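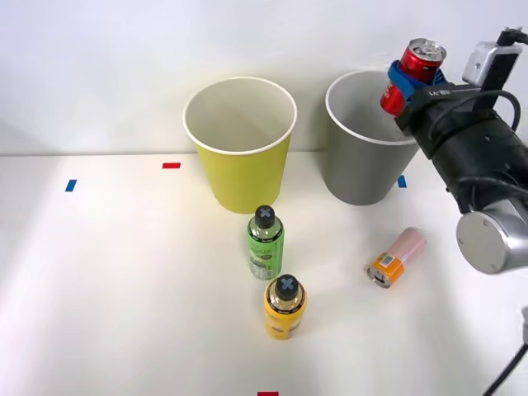 Issue 8

Ostum Cement Works: Kiln and Mill Records
Data card

Summary
This dataset contains process records from the Ostum cement works, operated by Panon. It covers the rotary kiln, the clinker cooler and the two finish mills. The release consists of 2,111 daily files in comma-separated form, with a separate table of laboratory results on clinker and finished cement.

Contents
kiln/ feed rate, burning zone temperature, kiln speed, fuel rate
cooler/ grate speed, air flow, clinker outlet temperature
mills/ mill power, separator speed, fineness
lab/ free lime, setting time, compressive strength

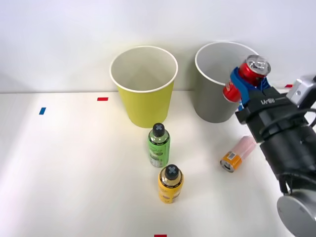 Laboratory results are entered by shift staff at the Plodow laboratory, which tests all samples from the works. Each sample carries a code made up of the line, the shift and a serial number. Two samples taken in the same hour can be as alike in form as the grey and yellow paper cups on the white table, and the code, including its line letter, should therefore be used in full when joining tables. Codes that could not be matched to a line are kept in lab/unmatched.

Units and gaps
Temperatures are in degrees Celsius and mass flows in tonnes per hour. Missing readings are left blank. Kiln stoppages are marked in the status column, and the yearly shutdown in November has no kiln readings. Files are limited to 2,000 rows; longer days are continued in a second part with the suffix _b.
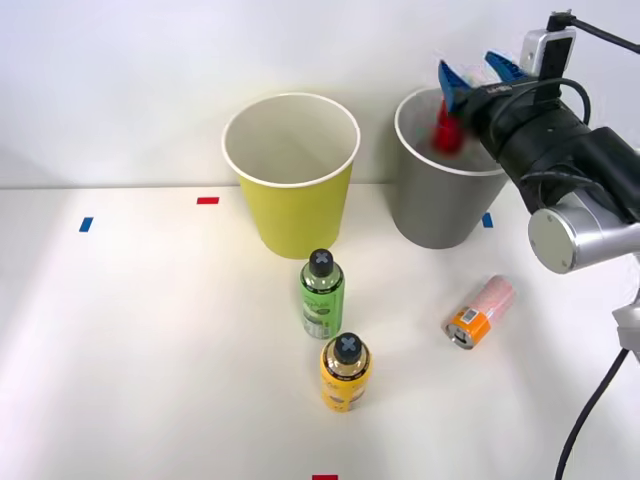 Are the raw meal analyses included?
Raw meal analyses are held by the Roman quarry office and are released separately under the same terms.

Known limits
The separator speed sensor on mill 2 was replaced during the period, and readings before and after the change should not be compared directly. Fineness values below the detection limit are recorded as zero.

Terms of use
The records may be used for research and teaching. Publications should name the dataset and its issue number.

Last revised: 2022-06-04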